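30th March

Notebook, sound and edit room, Lumness

Back at it after the long weekend, and I did promise everyone I would write this one up properly (my last entry was mostly arrows). The job was the opening item for the Mekley evening bulletin, the one about the ferry timetable, which went out last week with the reporter's voice sinking under the harbour noise every time a gull had an opinion. We have had complaints about it, polite ones, and I wanted to know whether the fault was in the recording or in what we did to it afterwards.

I started with the raw files from the field recorder, all 126 of them, and listened on the old Prodau speakers first and then on headphones. The raw speech is perfectly decent! A bit close, a bit popped on the Ps, but every word is there. So the trouble comes in later, and I am fairly sure it is the levelling step, where the quiet gaps between sentences get pulled up and bring the whole quay with them.

I then made a fresh mix with the levelling switched off and the fader ridden by hand, the way we used to. It took me most of the morning for a piece that runs under five minutes, but it was lovely to do and I had forgotten how much you hear when you are forced to follow every line. The reporter takes a breath before each place name – I would never have noticed otherwise, and I left them all in.
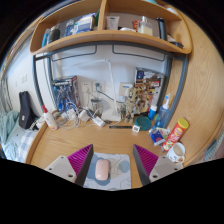 Levels and settings

Background bed down 8 dB under speech, back up over the last two words of each link. Gentle low cut on the voice, nothing clever. I tried the Kontogiannis preset as well, the one we keep for studio interviews, and it made the poor man sound as if he were reading from inside a biscuit tin, so please don't use that for anything recorded outdoors.

Played both versions in the canteen to anyone who would sit still, without saying which was which. The hand mix was liked better by everybody except the newsreader, who found it "a bit bare" and may have a point about the first 20 seconds. I think a touch more water and engine at the very start would settle the listener in before the talking begins.

Still to do

Redo the top with more harbour in it. Find out who changed the levelling default, and when, as the February items don't seem to suffer from it. Write a short note for the weekend crew before the April schedule comes in. Also the left headphone cable on desk 5 crackles if you turn your head – I have put tape round it for now, but it wants replacing.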